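4.3 自己身体の遮蔽を考慮した把持候補の選択

前節で述べた物体検出器の出力は、頭部カメラ座標系における領域マスクと信頼度の組である。箱の中の物品を取り出す作業では、このマスクをそのまま把持計画器に渡すと失敗が多い。視野の下半分に自分の両腕と両脚が常に写り込み、手を伸ばすにつれて対象の見える面積が減っていくためである。本節では、関節角から自己身体の投影領域を求め、対象の追跡と把持候補の評価に用いる方法を述べる。

自己身体マスクは、各リンクの簡略化メッシュを現在の関節角で配置し、頭部カメラの画像平面に投影して生成する。エンコーダの値と画像の取得時刻にはずれがあるので、画像の時刻に合わせて関節角を線形補間する。補間を省いた場合、腕の移動中にマスクの縁が実際の輪郭から外れ、前腕の一部が箱の中の物品として検出されることがあった。マスクは外側に膨張させてから使う。膨張幅は腕の速度に比例させ、停止時には最小値をとる。金属光沢のある外装は周囲の色を映すため、色による分離は初期の実装で試したのち廃止した。

対象の追跡には、自己身体マスクに含まれない画素のみを用いる。対象の可視面積が把持開始時の値に対して一定の割合を下回ると、視覚による姿勢更新を止め、最後に得られた姿勢を保持する。箱が床に置かれ、動かないことを前提とした処理である。箱が指との接触で動く場合に備え、箱の縁は対象とは別に直線の組として追跡し、縁の移動量を対象の姿勢に加算する。縁は対象より大きく、腕で隠れても一部は見えていることが多い。

把持候補は、対象の点群の縁に沿って生成する。図7のように、片側が丸く細長い殻状の部品が二つ並んでいる場合、指を両側面に回す余地は小さい。このため、端部の縁に指を掛ける候補を優先する重みを設けた。候補gの評価値は、指先と縁の法線の整合度、隣接物体との距離、箱の壁との干渉量、および到達時に予測される自己遮蔽率の四項の重み付き和とした。自己遮蔽率は、候補の手先姿勢について逆運動学を解き、得られた関節角で自己身体マスクを再計算して求める。候補数の上限は50とし、逆運動学の解がないものは先に除く。

二つの部品の形と色が似ているときは、検出器が両者を一つの領域にまとめることがある。Tarumovの分割器ではこの誤りが目立ったため、深度の不連続を用いた再分割を後段に加えた。ただし光沢面では深度が欠けやすく、再分割の境界が部品の中央に現れる例もある。境界の両側で面の曲率が連続する場合には、分割を取り消す規則を設けている。

使用しない側の腕は、計画上は静的な障害物として扱う。手を開いた待機姿勢をあらかじめ定め、動作腕の掃引領域と交差するときに限り、待機姿勢を外側にずらす。両腕を同時に最適化する方法も検討したが、計画時間の上限に収まらない場合があり、本稿の実験では採用していない。脚と胴体は作業中に固定し、重心の補正は下位の制御器に任せる。

評価には、記録済みの取り出し動作1459件を用いた。このうち137件では、把持の直前に対象の可視面積がしきい値を下回った。自己身体マスクを使わない構成でこの137件を再生すると、追跡が腕の上に移る誤りが22件で生じた。マスクを使う構成では同じ誤りは見られなかったが、姿勢を保持している間に隣の物品が動き、保持した姿勢と実際の位置が食い違う例が残った。視覚の更新を止めている間は、この食い違いを検出する手段がない。指の電流値から接触を推定する処理はNgauが実装を進めており、第6章で予備的な結果を示す。

ケーブルなどの細い柔軟物は、現在の評価関数では障害物として扱わない。点群の密度が足りず、障害物に含めると出現と消失を繰り返して計画が安定しないためである。

図7 箱内の部品に対する把持動作中の頭部カメラ画像。右手が、並んだ二つの黒い殻状部品のうち右側の部品の端を把持している。左手は開いた状態で箱の左にある。

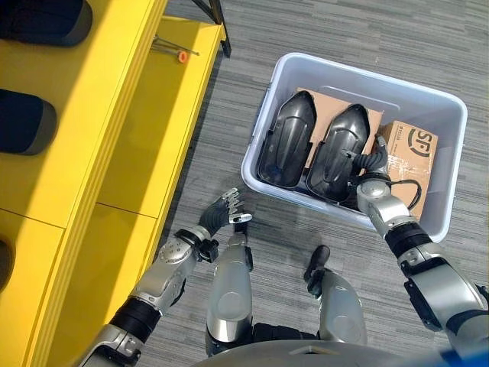
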